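Prutever two-arm bench kit

Sold as a kit of parts. Second batch, 26 April 2024.

Hello! If you've landed on this page you probably already know that you want a pair of robot arms and you're wondering whether ours are any good. I'm one of the people who put the kit together, so I'm biased, but I'll try to be fair about it, and there's a section near the bottom on what it does badly.

Prutever started as a build in the shared workshop at Burkongate, where I rent half a bench and a shelf that's always too full. I wanted two arms with proper hands on them, with fingers, so that I could use the same boxes, trays and handles I use myself. Grippers are cheaper and stronger and I still like them, but every time I changed the job I was printing a new set of jaws, and by the fourth set I'd had enough. So I bought two hands, made some arms to carry them, and got the elbow wrong twice. The third elbow is the one you get.

What's in the box

Two forearms, left and right, with wrist joints fitted and tested.
Two upper arms, flat packed. Allow an evening for these.
Two Erkano hand adaptors, drilled for the five-finger hands most people seem to be buying.
A shoulder bar that clamps or bolts to whatever you've got.
Wrist straps and cable ties, more than you need.
A power lead, a data lead and an emergency stop on a long flex.
The printed build guide, with my spelling mistakes in it.

The hands are not included. I know, I know. We tried to work out a price with hands and it frightened everybody, me included, and plenty of the people who write in already own a pair. The adaptor plate comes with blank corners so you can drill your own pattern if yours are an odd size.

Sizes and numbers

Reach, shoulder to wrist: 525 mm
Shoulder bar, end to end: 403 mm
Cable supplied past the shoulder: 1,000 mm
Adaptor plate: 100 mm across

The reach is measured with the arm nearly straight, and you won't want to work like that. Bring everything in closer than you think. My own rule is that if I have to lean forward on a stool to get at a thing comfortably, the arms will struggle with it too, so I move the stool or I move the thing.

Setting up for shelf work

Most of the questions I get are about tables, and tables are easy. You come down from above, there's loads of room, the hand can land any way it likes. Shelves are where it gets interesting! With a two-tier unit there's a board over the top of everything on the lower level, so the hand has to come in low and forwards, fingers first, and the thumb wants to stick out and clout whatever is next door. We spent ages on this. The wrist was redesigned mainly for it, and the strap mount moved back along the forearm so that it stays out of the gap.

My test stuff is whatever is lying about the workshop, and for shelf work that means metal housings up top and foam trays below. I like the pair of them together. The trays weigh next to nothing and squash if you pinch too hard, the housings are solid and round with very little to get hold of besides the tabs on the rim, and a setting that suits one is hopeless for the other. For the trays I go in under the near end with the fingers and keep the second hand waiting a little way off, upright and open, until I need it. 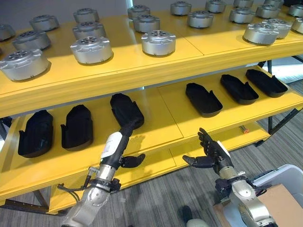

Petronella Masilela wrote in to say she'd gone the other way round with hers and started on the heavy parts, on the grounds that foam hides your mistakes. A tray gives a bit, so you think the grip is fine, and then you try the same grip on metal and the fingers skate off. She also reckons the thumb should be parked against the palm on the way in and only opened once it's past the front edge of the shelf.

I've tried her thumb trick since and it's good, so it's gone in the guide as an option. I haven't made it the standard setting, partly because some hands are slow to open from fully closed and you sit there waiting. I do still think foam is the kinder place to begin. You'll bump things in your first week, and I'd sooner bump a tray.

A few things I'd pass on to anyone setting up a shelf:

Fix the unit down before you do anything else. A knock from an elbow can shift it a surprising amount, and then every position you saved is wrong.

Leave slack in the cable at the wrist, enough for a loose loop. Too tight and it drags on the joint when the hand turns over. Too long and it catches on the shelf edge, so have a play with it by hand, power off, before you strap it down.

Watch glossy shelves near a window. If you're using a camera to find things, a shiny board can throw a bright band back at it, and mine used to lose parts at certain times of day. I ended up with a cheap blind. A matt sheet on the shelf would do it as well.

Space your parts out to start with. Crowd them later, when you trust it.

What it's bad at

Lifting. These are light arms and they're meant for light things, and a heavy part held out at full stretch will make the elbow sag. Close in, it's happier.

Speed, too. I could clear a shelf by hand and make a cup of tea while the arms were still thinking about the first corner. If you want fast, buy a gripper on a rail and be very content with it.

It's also noisier than I'd like. There's a whine from the wrist at low speed that I've never got rid of - my neighbour at the next bench wears headphones.

Building it

You'll need hex keys, a small torque driver, side cutters and a flat surface you don't mind scratching. No soldering, unless you're changing the plugs. The guide goes in the order I'd do it myself, left arm first, and there's a page of nothing but screw drawings because the two middle lengths look the same until you've put the wrong one in. Do the cable test on page one even if you're itching to get going. I skipped it on my own build and had to take the whole shoulder off again.

Software is a download. It'll record moves that you guide by hand, play them back, and let you nudge any point afterwards. If you'd rather write your own code, everything is open to you and Karabo Shezi's notes on the wrist joint come in the same folder. They're much better than mine.

Spares and ordering

Elbows, wrist straps, adaptor plates and leads are all sold separately from the Shezi spares list, and they fit first-batch kits too. First-batch owners can swap the old strap mount for the new one if they post it back (a padded envelope is plenty).

We build in small lots, so there can be a wait. The next lot should be ready in August. Put your name down with the form and say which hands you've got, as we pack the adaptor to match. If you're anywhere near Burkongate you're welcome to come and have a go first, just message before you set off so I can clear you some room on the bench.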